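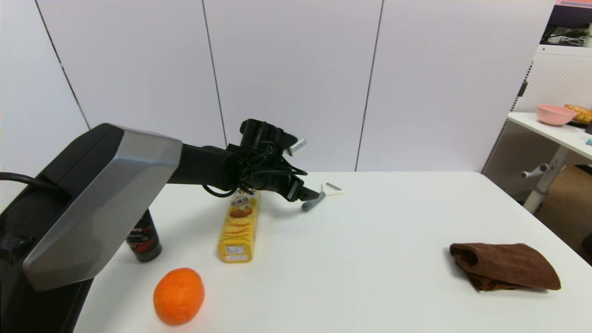

Rakport Order Packing, Casness site
Minutes of the floor meeting on the packing arm
17 May 2018

Present: Theano Vlachopoulos (shift lead, minutes), site manager, the day packing crew, four from the evening crew, returns desk, maintenance, stock room, our trainer from Andreadis
Apologies: night supervisor, payroll

1. Last meeting's minutes

Agreed, with one fix. The returns desk asked for the new label printer, and the minutes gave that to the stock room. Sorry! The printer is ordered and will go by the returns window.

2. How the arm is coming along

Maintenance went first and had plenty to tell. The arm has now made 1,041 picks at the practice table, counting every try, good or bad. The pick log has all of them with the item and a short note, and anyone can read it on the break room screen. (Please do, some of the notes are very funny.)

The practice items are still a mix of the things we send out in the household boxes: fruit, snack cans, bottles, folded towels, small hand tools. We chose a mix on purpose back in January, and the crew is glad we stuck with it. A week of nothing but square cartons would have told us very little about our own orders.

Item by item, as reported:

Tall snack cans: very good. Grips from the side, sets them down upright. The one open question is what happens when two stand close together.

Oranges: much better than last month! The softer grip setting from Andreadis has helped a lot. The day crew still wants a person to look over all fruit before a box is closed, and the site manager said yes to that on the spot.

Bottles: fine when they stand clear of other things, slow when they don't. Maintenance would like to leave the speed alone for now.

Towels: it can lift one. It can't lay one in a box the way a customer would want to find it. Several people cheered at this, in a friendly way. Folding and laying in stays with the crew, and there is no date for changing that.

Small hand tools with thin handles: the hardest thing on the list and the one most people wanted to talk about. The handle lies so low on the table that the fingers have to come right down next to the surface. When the angle is a little off, the tool gets pushed along. Our trainer has been trying a slower approach at a slant and thinks it's the right road. The evening crew asked if a thin mat under the tools would help. The trainer loved the idea and will try it.

The cables at the wrist came up too. Maintenance doesn't like them hanging near tall items and wants them tied in closer, with enough slack left for the joint to turn. The trainer agreed and will bring sleeves.

3. What changes for the packing crew

This took up most of the meeting, as it should.

The site manager repeated what was said in January: no one loses hours over the arm. The two packing jobs that are open now will still be filled, and the notice goes up by the time clock. One of the evening crew asked to have this in writing with a signature under it, and the site manager will do that. The letter will be pinned up and a copy goes to everyone's locker.

What does change is who does what at the first table. If the trial goes ahead, the arm picks cans and bottles there, and one packer runs the table: starts the job, watches, clears a stuck pick, checks the fruit, does towels and anything odd-shaped, closes the box. We've been calling this person the table lead. The day crew asked whether table lead is a new job with its own pay or just more things to keep an eye on for the same money. A very fair question, and one we don't have a full answer to. The site manager's view is that it should carry the same extra rate as forklift duty. Payroll has to confirm and couldn't be here, so this comes back next time as the first item.

Several of the crew spoke about wrists and shoulders. The bottle cases are the heaviest part of the shift, and three people said straight out that they'd be delighted to hand those over. One of our longest-serving packers said her worry is different: she packs fast and well because she has her own rhythm, and standing watching a machine for a whole shift would wear her out more than the lifting does. There was a lot of nodding. After a good talk we settled on this: nobody stays on the arm table for more than half a shift, and people swap at the meal break. The rota will be drawn up by the crew themselves, day and evening together.

The returns desk asked who gets the blame for a damaged item. Agreed that breakages at the arm table are written down under the table and never under a packer's name. The form will be changed to match.

Picking targets: the current targets were set for people packing by hand. The site manager agreed they won't be raised during the trial at any table. The evening crew wanted the word "raised" to cover quiet changes on the screen as well, and it does.

4. Training

Our trainer can take 5 people in the first group. We had far more hands up than places, which was wonderful to see! Names will be drawn at the shift change so day and evening both get a chance, and a second group follows as soon as the first is done.

Training is on paid time. It covers starting and stopping, the red button, how to clear a stuck pick, how to teach a new item, and how to read the Grurnano screens. The evening crew found the Grurnano text small and the colors for "waiting" and "stopped" too close to each other. The trainer will pass that on, and in the meantime maintenance will tape a plain card next to the screen.

Two of the crew asked to learn the item teaching in more depth. The trainer said packers make the best teachers for it — they already know how a thing wants to be picked up — and offered to stay an extra hour after each session.

5. Safety and floor space

The line on the floor stays where it is. No reaching over the table while the arm is powered, and that goes for managers and visitors too. Maintenance asked that anyone who sees this happen says so right then and doesn't save it for a meeting.

The stock room wants cardboard boxes kept off the floor behind the side tables, where they catch feet. Agreed.

Noise: no complaints so far. The day crew finds it quieter than the tape machine.

6. Trial dates

The trial runs for 20 shifts, starting once the signed letter is up and payroll has answered. Almost everyone was in favor of that order of doing things. One packer would rather wait until the tool picks are sorted out, and asked for that to be noted, so here it is. After the last shift we meet again with the log and the crew's own notes and decide together whether to go on, change it, or stop.

7. Anything else

The break room kettle is broken again. Maintenance will look.

The day crew wants to name the arm. Suggestions go in the jar on the break room counter, clean ones please.

The stock room thanked the evening crew for restocking the practice items after every session. Seconded by all.

Actions

Site manager: signed letter on hours and jobs; new wording for targets
Payroll: answer on the table lead rate
Maintenance: cables at the wrist, card beside the screen, kettle
Trainer: cable sleeves, mat test with the small tools, screen feedback
Returns desk: new breakage form
Both crews: draft rota for the arm table
Theano Vlachopoulos: training draw, minutes to all lockers

Next meeting: at the shift change after payroll replies, in the break room.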